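Housekeeping Operations I
Unit 6 handout: Surface care with spray and cloth
Instructor: Gisela Cáceres

6.1 Scope

This unit covers routine care of hard, nonporous tabletops in shared rooms. It does not cover oiled wood, natural stone or upholstery, which are treated in Unit 9. Read the product label before the practical. Where the label and this handout disagree, follow the label.

6.2 Terms

Soil: any unwanted matter on a surface. Loose soil (crumbs, dust) is removed dry. Bonded soil (dried drinks, skin oil, adhesive) needs a liquid and time.

Dwell time: the interval during which the surface must stay visibly wet. For the course cleaner, Kitel, use 60 seconds for general cleaning.

Face: one usable side of a folded cloth. A towel folded in half twice gives 4 layers. Refolding brings clean faces to the outside.

Lint: loose fiber left by the cloth. New cotton towels shed more than washed ones. Wash new stock twice before issue.

6.3 Spray pattern

Trigger heads have three common settings: off, stream and mist. Stream is for spot work on bonded soil. Mist is for even coverage. Hold the nozzle a forearm's length from the cloth or the table. A closer position gives puddles, and a longer one puts product in the air.

Near cables, outlets or electronics, spray the cloth and never the table. Wring or blot the cloth if liquid can be pressed out of it by hand.

Output differs between heads. The Plaltum head used in the June section delivered noticeably more per pull than the Swanepoel head, so calibrate before setting a pull count. Method: weigh the full bottle, make 26 pulls into a beaker, weigh again, divide the difference by 26.

6.4 Folding and wiping

1. Clear loose soil with a dry cloth.
2. Fold the towel in half, then in half again.
3. Apply product to one face.
4. Wipe the perimeter first, following the edge.
5. Cover the center in overlapping straight passes.
6. Turn to a new face when the current one drags or shows soil.
7. Dry with an unused face.

On a round table, make one full pass along the rim and then treat the inside as a square. Circular wiping from the center tends to carry soil outward and leave it at the rim.

A crumpled towel has no defined faces. Contact pressure falls on the ridges of the folds, and the valleys do not touch the table. A printed grid is a practical aid, as its lines show whether the fold is square.

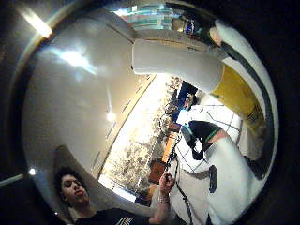
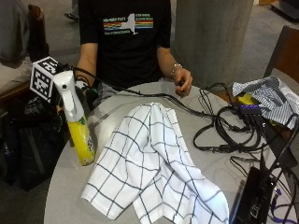
Grid pattern, both views. The second also shows the spray bottle and the round table, with the towel unfolded and bunched.

6.5 Light and inspection

Inspect at a low angle, facing the main light source. Streaks that cannot be seen from directly overhead show up clearly in raking light. Repeat the check from the opposite side of the table.

6.6 Laundering

Wash at the temperature on the care tag. Omit fabric softener, which coats cotton and reduces absorbency. Retire towels after up to 220 wash cycles, or earlier if the hem opens.

6.7 For the practical

Bring the Curovano log sheet with your calibration figures filled in. Long hair tied back, closed shoes. The written part covers 6.2 through 6.5.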